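Section 4: Setting a place on the Dovero table

The Dovero top leaves the factory sealed, cured and inspected. It still has to meet your glassware, and the first meeting goes better if you follow the steps in order. Skip ahead if you must. Most people do, and most of them come back to this page with a cloth in one hand.

You will need: the table, assembled and leveled as in Section 3; one plain drinking glass, empty; the gray cloth from the parts bag; and 20 minutes in which no one wants to eat dinner.

4.1 The first glass

Start with clear glass on the bare top. A beige matte surface and a clear glass are not easy to tell apart from across a room, especially where a shadow crosses the table, so get used to looking for the rim.

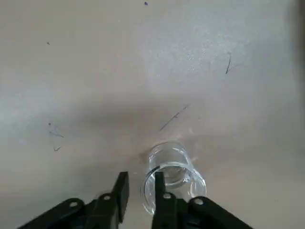
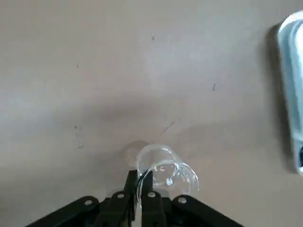 4.2 Wiping down

1. Take everything off the table. This includes the mail.

2. Dampen the gray cloth with plain water and wring it out until you are sure it is dry. It will still be damp enough.

3. Wipe from one short end to the other in long strokes. Small circles feel more thorough and leave small circles.

4. Let the top air dry. Do not help it along with a hair dryer.

Note: The top may look lighter in one area and darker in another, depending on the light. Move a lamp before you call us. If the patch moves with the lamp, you own a healthy table.

Caution: Do not use furniture polish. The finish is matte on purpose, and polish will give you a shiny spot the size of your enthusiasm.

4.3 Placing glasses

1. Check the base of the glass with a fingertip. A chip you can feel is a chip that will scratch.

2. Hold the glass by its lower half and set it straight down. Keep it well in from the edge – a hand's width is plenty for adults, two for households with a cat.

3. Let go. If the glass rocks, turn it a quarter turn and try again. If it still rocks, try a second glass. Two rocking glasses mean the table needs leveling, and you should go back to step 6 of Section 3, which you may recall skipping.

4. To move a glass, lift it. Do not slide it. Sliding is how the showroom table got the mark that Ritva Kettunen in customer service has been asked about more often than her own health.

Note: Tumblers with straight sides are the easiest to live with. Stemmed glasses are fine on this table, but we can't say the same for stemmed glasses and elbows.

4.4 Water rings

The seal will hold off a cold glass for the length of a normal meal. It has limits, and a pitcher of iced tea left out overnight in July is past them.

If you find a ring:

1. Wipe it with the damp cloth, then with a dry one.

2. Wait until the next morning. Many rings leave without being asked.

3. If the ring is still there, rub in a drop of Bindinau surface oil the size of a lentil. Use a lentil for comparison if you have been generous in the past.

4. Wipe off all the oil after five minutes. Any oil you leave behind will be on your sleeves by lunch.

Caution: Oily cloths can heat up and catch fire if they are left in a heap. Lay them flat outdoors to dry before you throw them out. There is no joke in this one.

4.5 Hot drinks and hot dishes

Use a coaster for mugs and a trivet for anything that came out of the oven. The Tuominen cork set (part 2451) is sold separately and fits the table well. So does any other cork, a fact our sales office would have preferred we leave out.

Do not put a hot dish on a folded newspaper. The print transfers, and you will be reading the same headline for years.

4.6 If something spills

1. Lift the glass first, then blot. Wiping right away only introduces the spill to the rest of the table.

2. Blot from the outside toward the middle.

3. For red wine, coffee or beet juice, follow with the damp cloth and one drop of dish soap, then plain water.

4. Check the seam underneath if your table has the extension leaf. Liquids find it long before you do.

4.7 Spare parts

Gray cloth, single: part 300
Surface oil, small bottle: part 3026
Cork coasters and trivet: part 2451

Order through your Zornex dealer. Please give the part number and not "the little gray thing," as the parts bag contains several little gray things and we have shipped the wrong one before.

Section text by Oona Hakala, revised 5/2/21. The earlier edition told owners to use a circular motion in 4.2. If yours says that, cross it out.

Continue to Section 5, Fitting the extension leaf, with a second person and some patience.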